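Minutes - beds, desks and floor space, shared workroom
Gestbridge building, ground floor
May 24, 2018

Present: six from the bed and linens side, two from Ueda, one from Zilluteo by phone (dropped off twice, rejoined for item 4). Minutes taken by hand and typed up after, so apologies for gaps.

1. Last minutes
Agreed with one fix. The delivery in question was Grallidton, not Zilluteo. Corrected in the file copy.

2. Matters arising
Window blinds - still waiting. Supplier says they ship "soon", no date given. Chase again.
Key for the side door - two copies cut, one already missing. Whoever has it please put it back on the hook, no questions.
Invoice for the folding tables, 3,283 total, paid. Closed.

3. Beds and mattresses
Long item. Main complaint is that the beds get used as a shelf. Clothes, cloths, chargers, bags, anything people don't want to hold. Then somebody needs the bed made up and spends the first part of the session clearing other people's stuff. Ueda side said same thing happens with them and they have more beds.

Also the sage-green cover. Some like it because it's easy to see a crease on, some say it makes dark cloth hard to find the edge of under the evening lights. No decision. Leave it on for now, look again when the spare covers come back from the laundry.
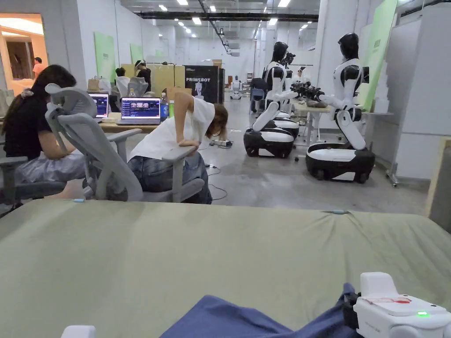
Discussion went on to spacing. Walkway between the beds and the desks is too tight when chairs are pushed back. Proposal: 4 feet clear at all times, tape on the floor. Ueda wanted more, said they'd live with it. Agreed.

Chairs to be pushed in when people get up. Was agreed in December also. Agreed again.

Making up: question of who strips and who remakes. At present it's whoever is annoyed first. New rule, last group of the day strips the bed, folds covers in half and half again, leaves them at the foot. First group in the morning puts on. Fitted sheets to go on corners at the head end first, they ride up otherwise. Somebody asked do flat sheets count, yes they count.

4. Linens
Zilluteo back on the line for this.
Stock count came to 70 sheets, all sizes together. Too many doubles, not enough singles. Cream ones are the most used and look it, they wrinkle as soon as anyone leans on them. Ironing was raised and voted down fast. Compromise is to shake out and smooth by hand before starting, and if a sheet is really bad it goes in the wash bag.

Zilluteo can send more singles, price not confirmed. Budget left in this line is 200 so it depends. They will mail a quote. Please do NOT order anything seperately in the meantime, we ended up with two lots of pillowcases last time.

T-shirts for folding: keep them in the bin by size, not on the beds. Same for small pouches and bags. Bin needs a lid. One of the Ueda people has a spare and will bring it.

Phones - strongly felt on both sides. Phones go in a pocket or on a desk, not on a sheet. One got folded into a duvet cover earlier in the month and it took most of an afternoon of ringing it to find out where. (It was on silent.)
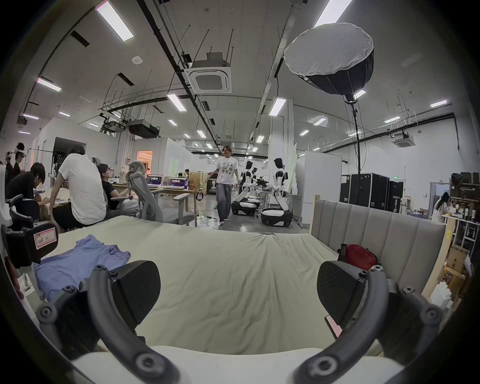
Bed with cream sheet and gray headboard, worktable beyond. See items 3 and 4.

5. Headboards
Gray upholstered one collects lint down the channels. Vacuum with the narrow nozzle, once a week, whoever has the Friday slot. Don't use the wet cloth on it, we don't know if it marks. Check there is no gap between mattress and headboard when remaking, things go down there. A list of what came out of the gap last week was read to the meeting, mostly pens.

6. Desks and drinks
Bottles on desks ok if the cap is on. No open cups near laptops or linens. Someone asked about soup. No soup.
Shared worktable to be cleared at the end of the day, laptops taken home or locked up, not both piled on the one corner.
Chair labels: handwritten ones are peeling and hard to read. Gestbridge has a label printer we can borrow. Tape residue to be cleaned off first or the new ones won't stick.

7. Boxes
Cardboard to be flattened and taken out. Anyone keeping a box for a return writes a date on it, undated boxes go. Grallidton want their big carton back, set that one aside before the clear out please.

8. AOB
Heating too high in the back, too low in the front. Report to building.
Request for more hooks by the door. Agreed in principle, need to ask if we can drill.
Lost property shelf is full. Will be emptied at the end of the month.

Actions
Blinds, chase - bed and linens side
Floor tape, 4 ft line - Ueda
Quote for singles - Zilluteo
Bin lid - Ueda
Label printer, borrow and return - bed and linens side
Hooks, ask building, and mention heating at teh same time
Carton back to Grallidton - whoever is driving next

Next meeting same room, same time, date to be sent round. Bring the laundry receipts.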